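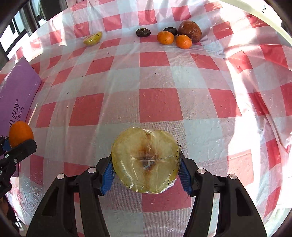 Figure 1. A film-wrapped fruit half held between the blue finger pads, with the second gripper on the left.

Planning and buying equipment for two-handed fruit packing with hand-held grippers
Group report, Ultevau project module
Mwanaisha Nyamweya, Corrado Melis, Zhenhua Ren

1. What we were asked to do

Our group was given a budget of £2000 and asked to set up a bench where one person could pack mixed fruit into a box using a pair of hand-held grippers, recording the work as they went. The recordings will be used by next year's group to train a robot arm. Our marks were for the plan, the purchases and the state in which we handed the bench over. We were not asked to train anything.

The report covers what we thought we would need, what we bought, what we would leave out next time, and a spending plan for the group that follows us. Our supervisor was Haiyan Bai. Shaohua Wan looked after orders for the whole module and had to approve anything that cost more than a small parts order.

2. First plan

We wrote the first plan in November, before any of us had held a gripper. It was based on product pages and on last year's report, and it split the money into four parts: grippers, spare parts, a computer with storage, and everything that goes on the table. We gave the table almost nothing. Corrado put it in the spreadsheet as "fruit etc." with the smallest figure on the page.

We also planned for a single gripper at first. Last year's group had only lifted single objects and put them down again, and one gripper was enough for that. Packing was different. Mwanaisha tried it with kitchen tongs at home and found that she kept needing a second hand, either to hold something back or to move it out of the way. We changed the order to 2 grippers before the form went in. This took up more than half of the budget and meant that the computer had to go.

3. Choosing a supplier

We asked for quotes from Clirnov and Mudel. We also looked at building our own grippers from printed parts, which Zhenhua had done for a smaller project.

Clirnov had the lower price for a pair, but finger pads were sold only with a full finger. If a pad wore through, we would have had to replace the whole finger. Delivery was charged separately on each order.

Mudel was more expensive at the start. The pads came off on their own and could be bought in packs, and the screws were a common size that the workshop keeps in a drawer. Delivery was included.

Printing our own would have cost the least in money. Zhenhua worked out the printing time and the time to fit and check each part, and it would have used most of the weeks we had. We also could not promise that two printed grippers would close in the same way, and the next group needs recordings from both hands that match.

We chose Mudel. When we added the cost of two changes of pads to both quotes, the difference between the suppliers was small. Shaohua asked us to show that sum in the order form, and we suggest that other groups do the same without being asked.

4. The computer

After paying for the grippers we could not afford a new computer. The department lent us an older desktop called Cui, which had been used for a vision project. It was fast enough to copy the recordings and check them, but the disc was nearly full. We bought an external drive and kept a copy of everything on it.

Our plan was for 300 recordings by the end of the module. We made short test recordings first, looked at the file sizes and multiplied up, then bought a drive with about twice the space. It should be large enough for the next group to carry on with it. They will need a second drive for backups, and this is in the spending plan below.

Borrowing Cui had one cost that we did not expect. It had to stay in its own room, so the recordings were carried over at the end of each session. Twice we forgot to clear the recorders and started the next session without enough space.

5. The table

This was where our first plan was furthest out. A single orange on a bare table is easy to set up. A packing task needs pieces that differ in size, shape and surface, and it needs them again every session.

We ended up buying or finding the following.

Whole fruit. Oranges and small mandarins did well. They kept for a long time and could be gripped again and again before the skin marked.

Dried fruit. We added this to get small, dark, wrinkled pieces into the recordings. It kept for the whole project and was cheap for what it gave us.

Cut pieces. These were the hard ones. A flat cut face behaves differently from a round side, and the next group wanted both. We wrapped some of the pieces in clear film, and marked the film of those we wanted to follow through several sessions. A roll of film lasted longer than we thought it would. The marker did not, and it needs to be one that writes on plastic.

Table covering. We used a checked plastic tablecloth, which wipes down quickly. We would choose a plain matt one if we bought again. The plastic reflects strong daylight, and in some recordings the checks on the bright side are almost white. Blinds or a thin curtain would also help and could be borrowed.

Boxes. We reused cardboard boxes that had come to us with other things in them. They cost nothing. The inside walls crease and start to tear after a lot of packing, and the edges need taping. We went through more of them than we had put by.

Over the whole project the table used 34 shopping receipts, most of them for small amounts. Keeping them was a nuisance. Shaohua would have preferred one larger order at the start for everything that does not go off, and then a weekly fruit shop with a fixed limit.

6. Working at the bench

The task is to move the pieces into the box without crushing or dropping them. Round fruit was quickly learned. Thin, flat pieces took more practice, particularly when one lay over another, and most of our rejected recordings come from these. In Figure 2 a wrapped piece is pinched between the pads inside the box, with a paler slice partly under it and oranges close by.

The size of the box mattered more than we had allowed for. The fingers are thick, and both grippers have to reach in at once if one is to hold a piece back for the other. We suggest measuring the grippers with the fingers fully open before choosing a box. Corrado made a rough template from card for this, and it is in the drawer with the spare pads.

Each session had one person packing and one person writing notes. Sessions after two in the afternoon were the worst for glare. We moved most of them to the morning.
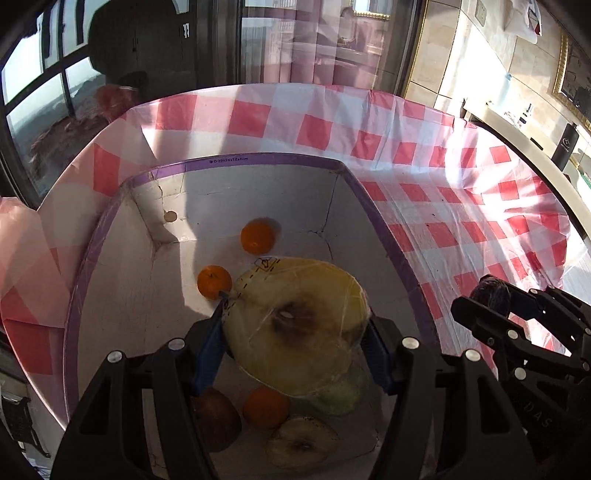 Figure 2. Packing a wrapped piece into the cardboard box.

7. What we spent

The grippers were the largest cost by a long way. The external drive came second. Spare pads and screws came third, and we have left an unopened pack of pads for the next group. Fruit, film, markers, tape and the tablecloth together came fourth, at nearly three times what we had first written down for them. We finished slightly under budget, but only through the loan of Cui. With even a cheap computer on the list we would have gone over.

We did not make all of the planned recordings. The shortfall was mainly in cut pieces, where we stopped several sessions early to wrap more.

8. Spending plan for the next group

Do not buy more grippers. Check the screws on the ones we have at the start of every week and change the pads when the ribs feel smooth.

Buy a second drive before recording starts.

Put aside a fifth of the budget for the table. Order film, tape, markers and dried fruit together in the first week.

Buy boxes of one size in a flat pack, so that worn ones can be changed without changing the task.

Ask early whether Cui is free. If another group has it, the computer has to be the first thing in the budget and the arm hire will need to be talked over with Haiyan Bai.

Keep a small amount back until the last month. Ours went on pads, and the order took nearly two weeks to arrive.

9. Who did what

Mwanaisha Nyamweya wrote the task plan and did most of the packing. Corrado Melis kept the spreadsheet and the receipts and wrote sections 2, 3 and 7. Zhenhua Ren set up the recording and storage and wrote section 4. The other sections were written together. The spreadsheet and both supplier quotes are in the module folder.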